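Robot Handling and Manipulation
Unit 4: Comparing hand-held grippers
Handout for the laboratory session

Purpose of the session

Students will compare 2 hand-held grippers, the Tondus and the Storholm, and report on their suitability for recording demonstrations. Both are operated by hand, and the recordings are later used to train an arm. The session takes place in the Grendisine laboratory and begins at 10 a.m.

Background

A demonstration is useful only if the position of the tool can be recovered from the recording. A wide-angle lens helps, as it keeps fixed features of the room in view while the tool is turned. Printed markers serve a different purpose. Their size and pattern are known in advance, so the software can work out where they stand in relation to the lens. The two methods fail in different conditions, and the report should treat them separately.

Plain walls and ceilings offer few features to follow. Strong lamps and window blinds may also cause difficulty – the first through glare, the second through repeated lines that the software can mistake for one another.

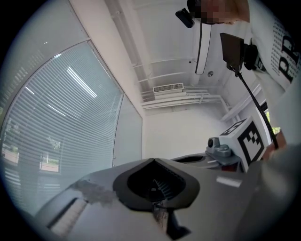
The same care applies to the way the tool is held. A hand that passes in front of a marker will interrupt the reading, and a loose cable may do the same. Students should agree on a grip before the first trial and keep to it for both tools.

Procedure

Each pair will record 40 trials with each gripper, using the same objects and the same starting point. Calibration must be repeated whenever a camera has been moved or knocked. Trials are to be numbered in the order in which they were made, and failed trials must not be deleted.

The Avotiņš score sheet is to be used throughout. It has separate columns for lost tracking, dropped objects and operator error. Where the cause is unclear, leave the column blank and add a note.

Reference data

Last year's group submitted 597 usable recordings and set aside 142. Most of those set aside had been made with the tool tilted sharply upwards. Students may consult the full set on the course drive.

Report

The report should not exceed 2 pages, excluding the score sheets. It is due at the end of November. Late work is covered by the department's usual rules.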